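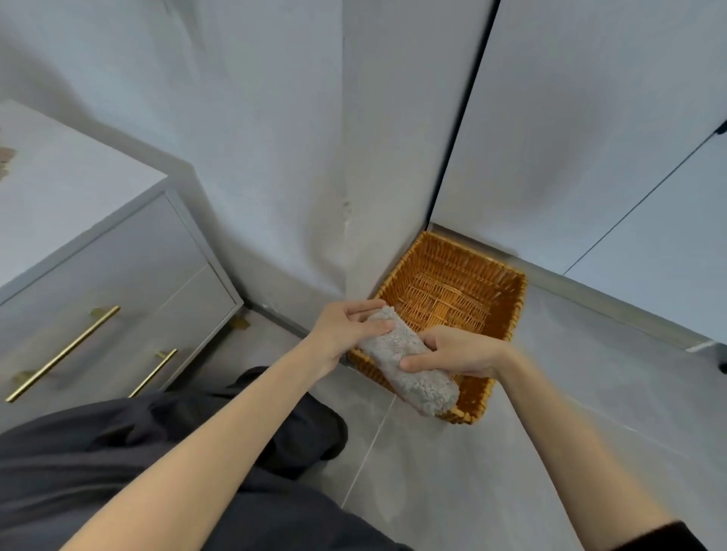
Our agreement with Grindeo asked for towel-folding episodes that a policy could learn from, and the September count looks healthier than I think it is. We delivered 951 episodes against the plan. An episode is meant to run from a loose towel to a folded or rolled one put away, and the putting away is where I have most doubts. Lowering a rolled grey cloth into a wicker basket on the floor means crouching, and from head height the forearms cover a good part of the action. The Rorkelex labelling tool marks such episodes complete whether or not the hands can be followed. I would not call them complete.

I went through 200 episodes by hand. In 30 of them the label for the end of the fold was plainly in the wrong place, and in 19 the person began again halfway without this being noted. Tenik, who supply the labels, say this is within what they promised. It may be. The promise was written before anyone had tried to train on the results. 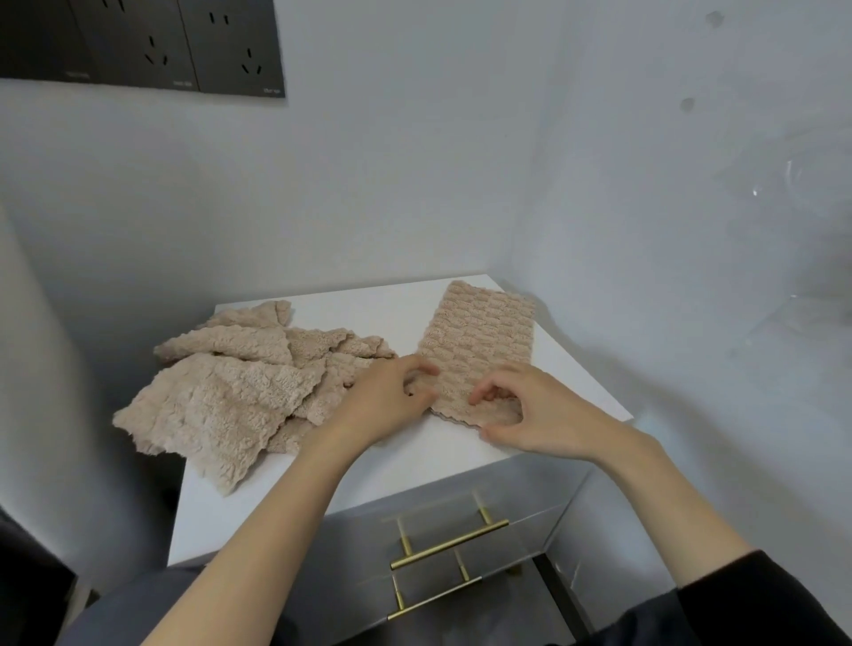

Flattening a beige textured towel on the cabinet top, with the unfolded heap beside it.

Folding on a small cabinet was our choice, and I still defend it. There is little room to spread the cloth, so people have to work near the front edge and next to the heap, as they would at home. What I can't defend is how alike the episodes are. Too many use the same towels in the same corner, and a policy that does well here may have learned the corner. The early test by Dong reported good results, but its test episodes came from the same rooms as its training ones. I have asked for it to be run again with whole rooms held back, and would ask you not to quote the first result until then.
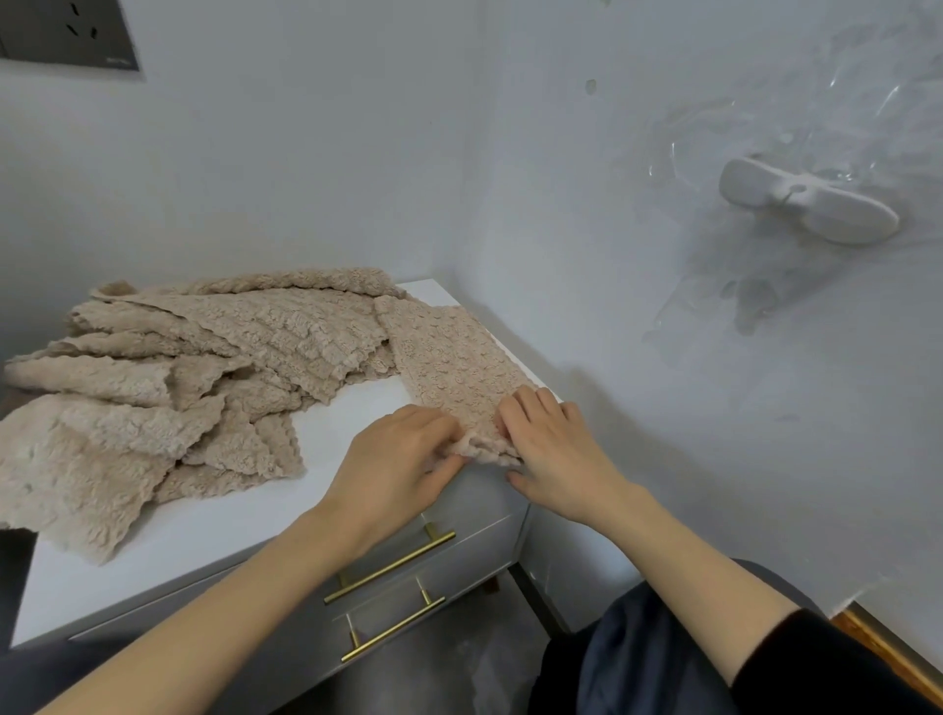 Lilian Urio disagrees with me on part of this and asked for it to be recorded. Her view is that repeats in one room are worth paying for, as they show how much the same person varies on the same task, and that moving too early would leave us with a little of everything. I accept the point for the first batch. I don't accept it for a second.

Next period: relabel the faulty episodes, add rooms, hold the total where it is. No extra money is requested.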